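Search articles, topics, issues

The Box Fillers

At Werkunstead, a pair of robot arms has taken over the dullest job in the building, and the packing room has never been livelier

16/03/2026

The first thing you hear in the packing room at Werkunstead is an argument about trucks. Should the long ones go in before the round toys or after? Two packers are leaning over a worktable with their sleeves pushed up, and neither is giving ground. A year ago, they tell me, there was no time for this kind of talk. You grabbed, you packed, you closed the lid, and you reached for the next box.

Werkunstead sells mixed boxes of small toys, mostly to schools, waiting rooms and grandparents. No two orders are quite alike, and that is the charm of the business and also what made it so hard on the people doing it. A packer on a full shift used to fill 135 boxes, bending and reaching for every one. Wrists went first, then shoulders. Good people left.

The arms came last April from Zimer, a small firm that sets up robot stations for workshops too little to interest the big suppliers. They work at an ordinary wooden table. I had expected fences and flashing lights, and instead I found something about as grand as a kitchen counter, and I loved it at once.

What makes the job tricky is how little the toys have in common. One is round and shiny, the next has wheels, the one after that is all ridges and corners. A hand sorts that out without being asked. Two stiff black fingers have to be taught it, toy by toy, and the teaching is done by the packers themselves. They know that a ball wants to be held low and set against a wall of the box so it won't wander. They know which toys can be pressed and which ones snap. All that knowledge used to live in their hands and go home with them at night. Now it goes into the station, under a program the staff call Drindik (after a character in somebody's bedtime story, I was told, and I didn't get any further than that).
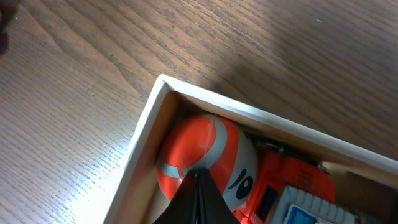 Rana didn't trust it for weeks, and says so freely. "I thought I was teaching my replacement, and I taught it badly on purpose for two days," she tells me over coffee. "Then I got bored of being bad at my job." She runs the station three mornings a week now, and the part she likes best is when it gets stuck, for then she has to work out what it has misunderstood about a toy she has handled a thousand times.

Her worry was a fair one, and I asked about it everywhere I went. Werkunstead had eight packers before the arms and has eight today. The company put that in writing before the first crate was opened, for a term of five years, and the packers made sure the promise covered hours as well as names. Plenty of workplaces would have skipped that page. I suspect it did more for the project than any clever software, and several people on the floor told me the same.

The work itself has shifted, though. The arms now handle 62 percent of the standard boxes. The odd orders, the breakable ones and anything with a handwritten note stay with people. Packers rotate between teaching, checking and hand packing, and the checking turns out to be the job everybody wants. You get to sit down, for one thing! You also get to be picky. Returns for broken toys come up at the Friday meeting, and the packers now bring their own ideas about box layouts, several of which have gone straight into use.

There are grumbles. The station is slow compared with a rested human, and watching it think about a toy can drive a fast worker up the wall. One packer misses the rhythm of the old line and the radio that went with it. Another wants the teaching hours paid at a higher rate, and that talk is still going on.
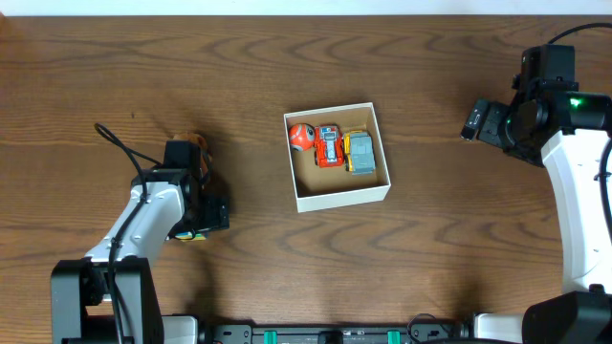
So can a packer with no technical background really run a station like this? After two or three weeks of practice, most of them can. Zimer's training is done at the table, with real orders, and the packers who started first teach the ones who come after.

I stayed until the end of the shift, long past the point where I had what I needed. I wanted to see who won the truck argument. They had tried it both ways by then, on paper and with their own hands, and had settled on trucks last, snug against whatever is already in there. Tomorrow they'll teach it to the arms, and the round toys are going to need a new corner.

Get our workplace stories in your inbox every other week. Enter your email address. Sign up. You can unsubscribe at any time.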